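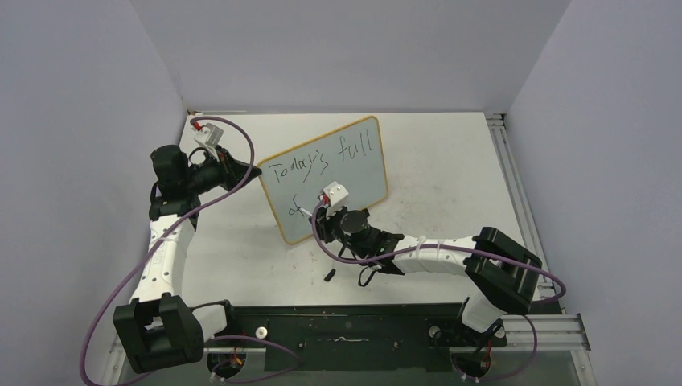 Fig. 1. Small whiteboard with "Today's full" on the top line and "of" started underneath.

Lentils Three Ways: My Food Studies Project Report

I picked lentil soup for my project, mostly so I could eat my homework. My apartment on Skevham Street has a tiny stove and one good pot, and I wanted to find out how much the order of cooking changes the taste when the ingredients stay the same. My grandmother always browned her onions for ages, my roommates throw everything in at once, and I'd never tried the two side by side!

What I used

Every batch had brown lentils, one onion, two carrots, a stalk of celery, garlic, a can of tomatoes, a bay leaf and salt. I bought the lentils in one go from Trindade Market so they'd all come out of the same bin. The budget for the whole project was 70 dollars and I came in under it, even after I scorched a batch and had to start over (it's not in the results).

How I cooked it

Batch A was the dump-it-in method, with everything in the pot from the start. For Batch B I softened the vegetables in olive oil first, then added the rest. Batch C was the same as B, except the tomatoes went in only when the lentils were already tender. I had read that acid keeps beans firm and wanted to see it for myself.

I made 3000 grams of soup in total, split evenly, and kept the containers in the fridge overnight. Reheating went slowly on low — my microwave leaves cold spots.

The tasting

I had seven tasters, all from my dorm days at Triren Hall. They got small cups marked with colored tape and filled in a short form I made in Plaveo, which was fine once I figured out how to turn off the smiley faces. They scored flavor, texture and "would you make this."

What I found

Batch B won on flavor, and people kept using the word "sweet" for it. Batch C had the softest lentils and came second. Batch A took far longer to get tender and still had some bite, but 2 of the tasters liked it best because it reminded them of soup from home. Fair enough!

What I'd change

I should have measured the salt by weight. I went by pinches in Batch A and a teaspoon in the other two, so part of the flavor gap could be plain old salt. I'd also like to try red lentils, which fall apart so fast that the tomato timing might not matter at all. And I'd chop the carrots smaller. Two people wrote that on the form, and they were right.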